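Reseña: tocador blanco con filos dorados de Moralus, después de siete meses de uso
Por Duyên Phí
19 de agosto de 2023
Categoría: Dormitorio y vestidor

Llevaba años queriendo un tocador de verdad, de los que ocupan sitio y no piden perdón por ello. Mi abuela tenía uno con espejo enorme donde se peinaba todas las mañanas, y supongo que de ahí me viene la manía. Así que cuando nos mudamos al piso nuevo, con un dormitorio en el que por fin cabe algo más que la cama, me puse a buscar en serio y acabé con el modelo Cediven de la casa Moralus. Lo pedí en enero y me costó 1.000 euros justos, con el transporte aparte (ahora vuelvo a eso, que tiene su historia).

Antes de decidirme miré muchos. El que más me gustaba de todos era uno de la firma Dirker, precioso, con la talla mucho más fina, pero se iba a los 3.000 euros y ahí ya me entró la risa nerviosa. También estuve a punto de quedarme con uno restaurado del taller Đặng, que trabaja muy bien, solo que era más oscuro y mi habitación tiene poca luz. Con el blanco he acertado: la esquina parece otra.

Lo que más me enamoró por catálogo, y lo que más me sigue gustando, es el tablero. Es ancho, liso, con el borde ondulado en curvas suaves, y la moldura lleva un toque dorado discreto que con la luz de la tarde se nota más. Yo soy de dejarlo casi despejado, con mi frasco hexagonal azul verdoso en una esquina del fondo y poco más, porque así se limpia en un momento y da gusto sentarse.
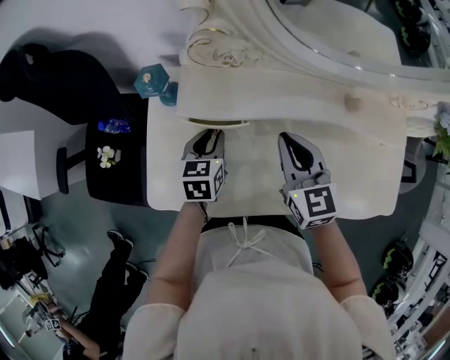

Tiempo de lectura: 3 minutos

El espejo merece párrafo propio. El marco es grande, blanco, lleno de curvas, con volutas y flores pintadas en dorado, y reconozco que no es para todo el mundo. Mi amiga Lesego Sithole, que tiene la casa más sobria que he visto en mi vida, lo miró un buen rato y me dijo: «Es muchísimo espejo». Pues sí, lo es, ¡y por eso lo compré! Ahora bien, hay que contar con él al elegir la pared, porque debajo de un techo bajo o pegado a una estantería se ahoga. Y el polvo se mete en la talla con una facilidad pasmosa. Yo uso una brocha de maquillaje vieja y bien lavada, que entra en los recovecos sin rascar el dorado – el paño de microfibra, para el cristal y el tablero.

Del frente tallado me gustan los pomos, redondos y blancos, cómodos de agarrar aunque lleves crema en las manos. El cajón corre bien, si bien las primeras semanas se atascaba un poco al cerrarlo del todo. Le pasé una vela por las guías, truco de mi madre, y desde entonces va suave. Por dentro esperaba algo más de fondo: los cepillos caben tumbados, el secador no, y he terminado guardándolo en el armario.

Vuelvo al transporte. Me cobraron 17 euros por subirlo a casa, cosa que me pareció muy razonable, pero llegó en dos bultos y con un día de diferencia. El montaje es sencillo salvo el espejo, que pesa lo suyo y pide dos personas sin discusión. Lesego sujetaba, yo atornillaba y las dos opinábamos a la vez. Las instrucciones vienen con unos dibujos diminutos; os aconsejo hacerles una foto y ampliarla en el móvil.

Otra cosa que conviene saber es que la banqueta a juego se vende por separado y vale 196 euros. Me pareció cara y sigo con una silla tapizada que ya tenía, que no combina del todo pero es comodísima. Si alguien la ha comprado, que me cuente qué tal sale, que todavía me lo estoy pensando.

Lo mejor: el tablero amplio, el espejo y lo bien que aguanta la pintura por ahora.
Lo peor: el poco fondo del cajón y el polvo en la talla.
Mi nota: 8 sobre 10. Lo volvería a comprar, y esta vez pediría ayuda para el espejo desde el primer minuto.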